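Checkout candy vote slips again, stores told to wait

Ploluvura shop owners hoping for a final answer on the checkout candy rule did not get one. The city council talked for most of the evening, then put the vote off until February. Second delay so far.

The rule would clear candy, soda, chips and gum out of a seven-foot zone in front of every register in the city. Bigger stores first, small ones six months later. It covers 308 businesses on the city's current list, from the Harkora supermarkets down to newsstands with one register and a stool.

What held it up this time was mostly the small shops. Plenty of them are barely seven feet deep to begin with. Under the draft as written, a kiosk or a narrow corner store would have almost no legal spot left for a chocolate bar, and the council's own lawyer more or less said so when asked. An exemption for stores under a certain size was floated. No size was agreed on.

Sugar-free gum took up a surprising chunk of the night too. The draft lumps it in with candy. Two council members wanted it out, citing dentists. Others said once you start carving out products the list never ends – mints, cough drops, protein bars, gum with a little sugar, and so on. Left in for now.
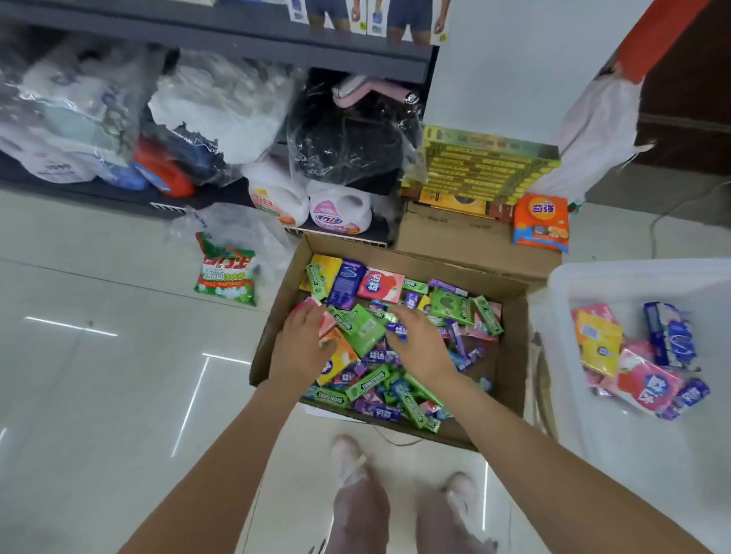
Chantal Beaudoin told the council she could live with the rule if somebody would just pick a date, and that she had already put off reordering fixtures twice because of it. The small margin on the counter pays her electric bill, she added, and she'd like to know by spring wether she still has it.

That got applause from the back rows. The chair asked for quiet.

Parents who support the rule were there as well, fewer of them than last time but still a good turnout. Several described the same thing, a tired kid and a long line, with everything at kid height. One father brought a petition with 3,000 names on it, dropped off in a shoebox before the meeting opened. The clerk's office has yet to check the signatures against city addresses.

Harkora has not fought the rule. The chain moved candy away from the registers at its store on the ring road last summer and put batteries, socks and seed packets there instead. A manager who spoke briefly said sales at the front were down at first and then came back partway. He would not give numbers and was asked three separate times.

Maglaya, which runs the convenience stores at the bus station and the two hospital sites, is against it. Its letter to the council says front-of-store items are the bulk of what people buy there, mostly in a hurry. The letter asks for transit and hospital sites to be left out completely. Hospital board hasn't said where it stands. Some council members looked unhappy at the idea of the hospitals, of all places, getting a pass.

Then there's the question of who checks. The city has two inspectors for all retail premises and they already do weights, age-restricted sales and fire exits. Staff said measuring candy zones could be folded into regular visits, meaning a store might be looked at once a year. Maybe less. Fines would start with a written warning and go up from there. The amounts are blank in the current draft.

Measuring itself turned into a bit of an argument. From the register or from the edge of the counter? Does a line of waiting customers count as part of the checkout area? What about self-checkout, where there may be six machines in a row and no counter at all? Staff promised new wording and a sketch. 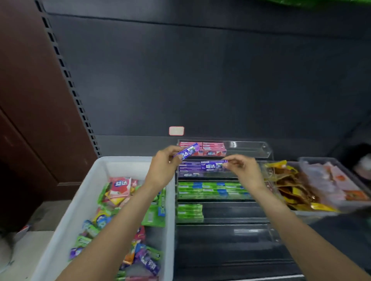 Extra chewing gum being placed in a display rack.

Part of the meeting was lost to the sound system. The hall's new Sonance speakers cut out a little after 8 p.m. and the public comments carried on without microphones until the break. Anyone watching the online stream missed most of it. The clerk says written copies of comments will be posted where people handed them in, and that speakers who didn't can email a summary.

A few things that did get settled. Shops will not have to pay for new permits if they move shelving to comply. Seasonal displays – Halloween, Valentine's, Easter – are covered by the rule the same as everything else, so no holiday exceptions. Vending machines are out of it, since they come under a diferent section of the code. Pharmacies are in.

Also dropped was an earlier line that would have told stores what to stock in place of candy. Fruit and water were on the old list. Owners hated that one and it seems few on the council wanted to defend it.

Next up is a working session, open to the public but with no comments taken, where staff will bring back the small-store wording and a fine schedule. After that the February vote, assuming it holds. If it passes then, larger stores would have until late summer to clear their registers.

Written comments can still be sent to the clerk's office or left at the front desk at city hall, open until 4:30 p.m. Include the store name if you are writing on behalf of a business.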